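Dekia (Roboterzelle)

Dekia ist eine ortsfeste Roboterzelle der Firma Stevow für Greifaufgaben an einer Küchenarbeitsfläche. Der Aufbau geht auf einen Entwurf von Châu Hứa zurück und wird am Standort Fillwood betrieben.

Einrichtung

Vor jeder Inbetriebnahme werden die Gelenke referenziert und die Greiferbacken auf Parallelität geprüft. Danach fährt der Arm 37 Messpunkte über der Arbeitsfläche an — zunächst mit verminderter Geschwindigkeit.

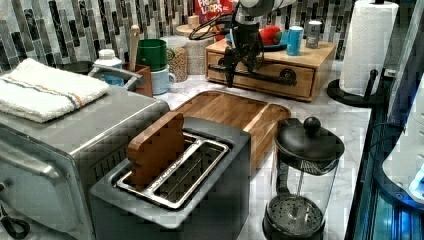 Weichen die Messwerte voneinander ab, wird die Kamerakalibrierung wiederholt. Haushaltsgegenstände bleiben während der Einmessung an ihrem Platz, damit die Kollisionsprüfung unter Betriebsbedingungen erfolgt.

Wartung

Nach 600 Betriebsstunden sind die Schrauben am Handgelenkflansch nachzuziehen und die Leitungen auf Scheuerstellen zu untersuchen. Der Austausch des Kabelsatzes ist nach 2000 Stunden vorgesehen. Das Wartungsbuch wird in der Fassung vom 5. August 2024 geführt.

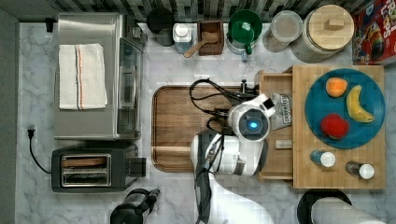
Wann muss die Zelle neu eingemessen werden?
Eine neue Einmessung ist nach jedem Greiferwechsel und nach jedem Versetzen des Armsockels erforderlich.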